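Workshop Users Forum > Stores and Consumables > Marking tape: storage and issue
Thread status: open
Replies: 9

stores_desk
Posted 25 November 2022

Members are invited to comment on a proposed change to the way colored electrical tape is kept and issued. At present the rolls are held in the deep drawer below the cable rack, item 3057 on the consumables list. The drawer holds all colors together, and users have reported that they must empty a good part of it to reach the one they need. Partly used rolls are returned on top of new ones, and the older rolls at the bottom are seldom reached.

The proposal is as follows. One roll of each color in regular use would be kept in a white tray on the bench. The drawer would hold sealed stock only. Users would take a roll from the tray, return it to the tray, and request a replacement at the stores desk when it runs low.

The colors under consideration include black, white, yellow, orange-red and blue. Comments on the selection are welcome, as are comments on the tray itself. 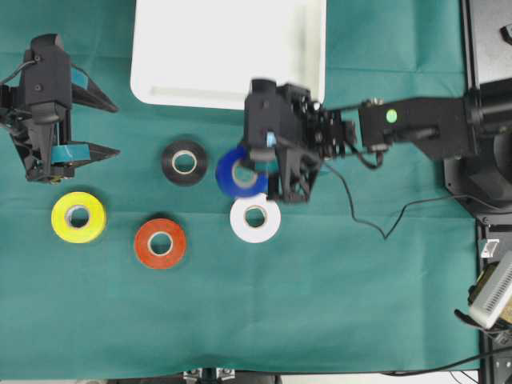 rackside
I support the tray in principle. My concern is the number of colors. Our group labels cable runs with black, yellow and blue, and has never had occasion to use the others. Each additional color is one more roll to be mislaid and one more line on the reorder sheet. I would ask that the selection be reduced before the arrangement is adopted.

stores_desk
Noted. The selection reflects requests received from all groups during the year. A color that has not been requested by the end of January may be withdrawn from the tray and kept in the drawer.

lowvoltage_b
I must disagree with rackside. White is required for handwritten labels, as marker does not read on the darker tapes. Orange-red is used by our group to identify cables that have been taken out of service. If either were moved to the drawer, we would return to the situation described in the first post.

I would also raise the matter of orientation. Rolls laid flat in a tray occupy a large area, and users will begin to stack them. Once stacked, the lower roll is hidden and the tray becomes a small drawer. Rolls stood on edge take less room and can be lifted out with one hand.

pleat_and_seam
Rolls on edge will travel. I have followed a good many across this floor. A tray with a raised rim is sufficient only if the tray is full or the rolls are held in some manner.

lowvoltage_b
The tray has a rim and the rolls can be set close together in pairs. Three rows of two would suit most groups. I do not consider it a difficulty. 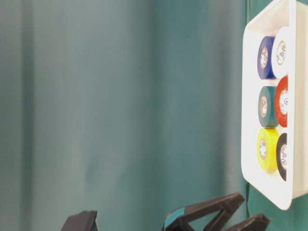

Maintained by: Stores and Bench Services, Zenarmont Shared Workshop

stores_desk
Thank you for the contributions so far. Two points can be settled now.

First, rolls may be stood on edge or laid flat, provided that they are not stacked. The desk does not intend to issue a rule on this.

Second, the tray will not be divided. A divided insert was obtained from Civen for trial, and the compartments proved too narrow for a new roll. The insert has been returned.

harness_room
Has the question of brand been considered? We purchased a quantity of Seppälä tape for our own use and found that it tore cleanly and left little residue on removal. The tape previously supplied through Nirnico left adhesive on the jacket of the cable after a few months. If the tray is to be stocked centrally, I would prefer that the better tape be supplied to everyone.

rackside
Our experience was the reverse. The Seppälä rolls lifted at the ends within two weeks on cables near the heater. The Nirnico tape stayed in place. I accept that it leaves residue, but a label that remains on the cable is of more use than one that comes off cleanly by itself.

harness_room
It may depend on the surface. We wipe every cable before applying tape, and we stretch only the first turn. The last turn is laid on without tension. I would ask rackside whether the same was done.

rackside
It was not. I will try it.

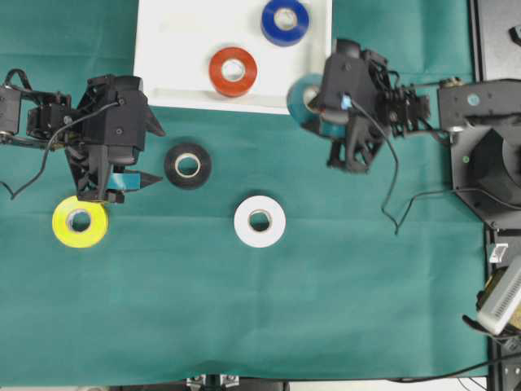

stores_desk
Replacement of rolls has been raised by message as well as in this thread, and a common procedure would be helpful. A roll should be exchanged when the remaining tape is thinner than the width of a finger. The user brings the old roll to the desk and receives a new one in the same color. Please name the color when asking and compare the rolls before leaving. The teal and the blue are different items on the list, and the teal in particular is close to the color of our bench cloth, where it is easily passed over when the bench is cleared. Two rolls of it have been reordered this quarter and the originals were later found in the folds. Rolls that have picked up dust on the side should be handed in at the same time. They can be used for bundling waste cable.

pleat_and_seam
I would suggest that the cloth be changed to a plain gray one. It would settle the matter of the teal roll without any procedure.

lowvoltage_b
I would object to that. The present cloth is easy on the eyes over a long session, and small screws show up well against it. It would be simpler to withdraw the teal. A lighter blue could take its place wherever a second shade is required. 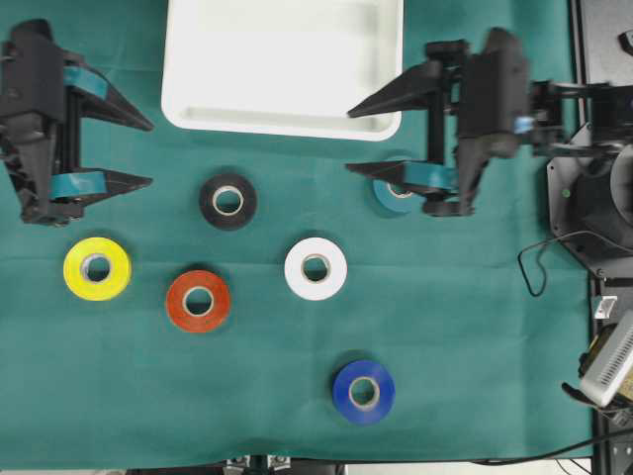 A lighter blue would also be distinct from the ordinary blue under the bench lamps, provided that the two are not used on the same run. Our group would be willing to relabel its existing teal cables, of which there are over 3 dozen, if the desk can supply the tape.

harness_room
We have no objection to the lighter blue. We would ask that the color chart on the cabinet door be updated on the same day as the tray, as several groups work directly from the chart.

stores_desk
The desk will supply tape for the relabeling. The teal will remain on the consumables list until that work has been finished and will then be moved to the drawer. The chart will be reprinted when the tray is put into service. The cloth stays as it is for the present.

Comments on brand may continue in this thread. Please state the type of cable and how it was cleaned.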